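Speaker notes: Small-object layout on shared work surfaces
Hutcombe session, track 4

Slide 1. Open with scope. The talk covers desk items and play kitchen items kept on one table. Storage cabinets are out of scope; refer those questions to the Nomisetti handout.

Slide 2. Define the two zones. Near zone: things in use. Far zone: things waiting. A row along the far edge keeps tall items from blocking the reach to short ones. Pause on the slide before moving on.
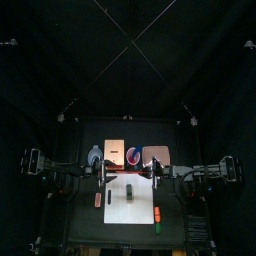

Where should the eraser go if the writing board is full?
Directly beside the board, on the same side as the marker, with the long edges parallel.

Slide 3. Surface color. Dark tops hide scuffs but also hide black markers and dark caps. A white board laid on a dark top fixes this at low cost. On white tops the problem reverses, and pale spoons and lids are the items that get missed. The Uven guide sets one rule for both cases, which is to judge contrast from

the seated position
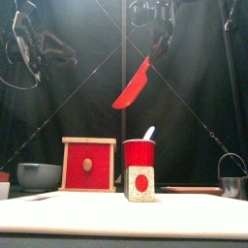
and to repeat the check under the lamp that will be used in the evening. Glossy finishes need a second check from the side. Keep this to one minute.

Slide 4. Containers. The Sumampouw list has 227 entries. Show the first 7 only and mention that the full list is in the handout. 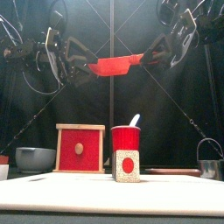 Containers are sorted by opening, then by height. Open-top pieces take long utensils; closed pieces take anything that rolls. A spoon standing in a cup, handle up, as with the white one in the red cup, counts as stored. A play knife is laid flat and goes in last. Drawer-type boxes face the user, with the knob clear of neighboring items. Boxes rated for up to 2000 openings are adequate for a classroom table.

Slide 5. Clearing order. Cups first, boxes second, flat items last. Wipe the top from the far edge toward the near edge.

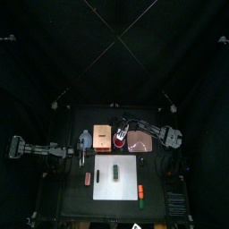 HUTCOMBE, November 3, 2022

Text as delivered, with slide numbers matched to the printed set. The section on labels was dropped for time and moves to the February session. Bring spare handouts and leave slide 5 up during questions.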